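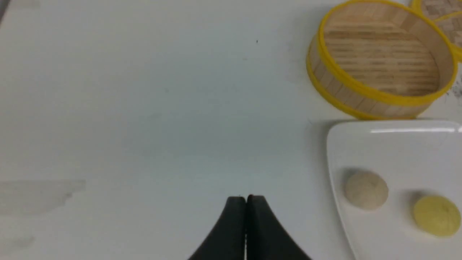

Wrist view during a steamer run: gripper closed, two dough balls on the plate.

Home Docs Downloads FAQ Changelog Contact

Jatar Manipulation Stack: Frequently Asked Questions

August, by the Fasesov tooling group

These answers apply to Jatar release 4. Older releases use a different configuration layout, covered in the migration notes.

What does Jatar do?

Jatar takes a task description and a stream of object poses and produces timed joint commands. It contains a task sequencer, a motion planner and a low-level command interface. It does no perception of its own. Poses normally come from Etetti, but any process that publishes the same message type will work.

Which cameras does Etetti need?

One wrist camera and one fixed or head camera. The head view is used for the initial scene layout and the wrist view for refinement before contact. Etetti will start with the wrist camera alone, but it then has no layout prior, and objects outside the wrist view stay unknown until the arm moves over them.

Why is the plate mask incomplete on a white table?

Low contrast. The segmenter finds the rim from shading and highlights, and under even lighting long stretches of the rim have almost no gradient. Set plate_model to rounded_square if your plate has that shape. The fitter then needs only one corner and part of two sides to recover the full outline. With plate_model set to auto, it waits for three corners and often times out.

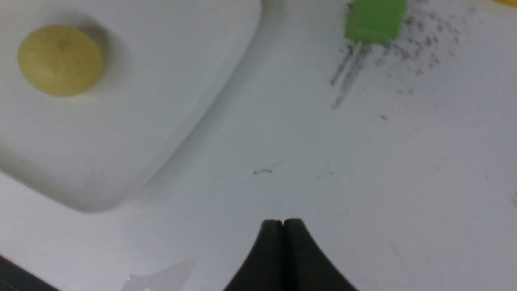

Once the outline is fitted, it is held in the world model until the plate is moved by a planned action or the fit error exceeds rim_tolerance. Lowering rim_tolerance below the default causes frequent refits and a visible pause before each approach. Change it only if the plate slides during placement.

How are small marks and debris on the table handled?

Anything smaller than min_blob_area is discarded before clustering. Scattered specks are a harder case, because a dense patch can merge into one region large enough to pass the filter. Turn on the height check in Etetti. Regions with no measurable height are then labeled as surface texture and are never offered to the planner as obstacles or targets.

Can I grasp soft items with the default force profile?

You can, but expect dents. The default profile was tuned on rigid blocks. For dough and similar items, use the soft profile, which lowers the closing speed and stops on the first stable contact reading. Our soft profile was checked on 263 grasps, and 19 of those were logged as slips. Most slips came from a target pose that was too high, so check the pose before raising the force.

How does the planner treat a basket with a raised wall?

As an open container with a keep-out ring. The ring covers the wall and its clearance margin, and the approach is forced to be vertical inside it. If the margin is too large for the basket, no approach fits and the planner returns NO_ENTRY. Reduce wall_margin in small steps. A detached lid should be registered as a separate object — if it is left attached in the object file, the basket is treated as closed wherever the lid happens to be. 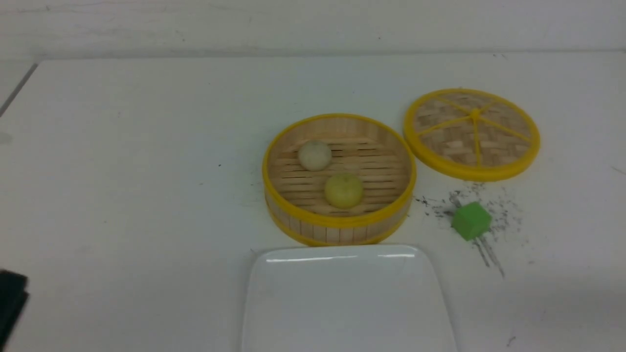
Can two objects in the same container share a class label?

They can share a class, but each needs its own instance ID. Etetti assigns IDs by position at the first detection and tracks them from there. If the two objects come within one object radius of each other, tracking may swap the IDs. Tasks that depend on the order of removal should refer to position or color instead of the ID.

Where are run logs kept?

Rowbotham writes them to the directory set in log_root, one folder per run. Each folder holds the camera streams, the joint commands and the planner's decision record. Streams are stored with their original timestamps and are aligned on playback. To replay a run without hardware, start Jatar with the dry flag and point it at the folder.

Why does the closed gripper report a nonzero width?

The reported width comes from the motor encoder, and the zero point drifts after repeated hard closes. Run the zeroing routine with nothing between the fingers. Values that return after zeroing usually mean a fingertip is loose on its mount. The mask that removes the fingers from the wrist image is indexed by the same width, so a bad zero also shifts the mask.
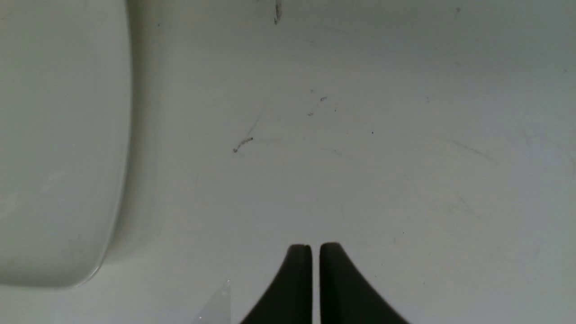 Nayara Aguiar adds that the finger mask should be checked at several widths after zeroing, as a mask that fits well when closed can still leave a strip of finger in the image at small openings. In her setup, Etetti reported that strip as a thin dark object and the planner refused to descend. Widening mask_pad by 3 pixels cleared the fault.

Does Jatar replan during a motion?

Only between segments. A segment that has started is either completed or stopped. Shorter segments give more chances to replan at the cost of slower motion.

Contact the tooling group | Copyright Fasesov | Back to top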